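Teaching by hand, again

Up to 683 demos for Serra now, did another 15 before lunch. Arms like noodles.
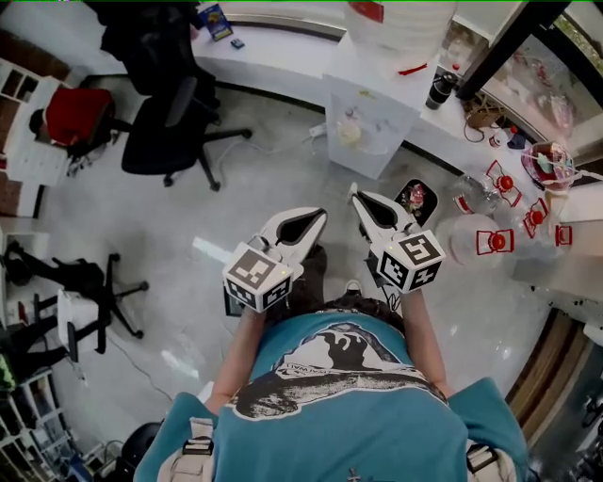

Bottles are still the hard part. Close the fingers slow, wait a beat, then lift - if I rush, the policy learns to rush too. Found that out in April with the Talalow set, had to toss 50 takes. Ugh.

Also tried the remote control rig from Ikeck for an hour. Fine for big moves, but the lag makes me overshoot and I cant feel anything thru it. Going back to the hand grippers for teh rest.

Training run starts tonight. More when I have numbers.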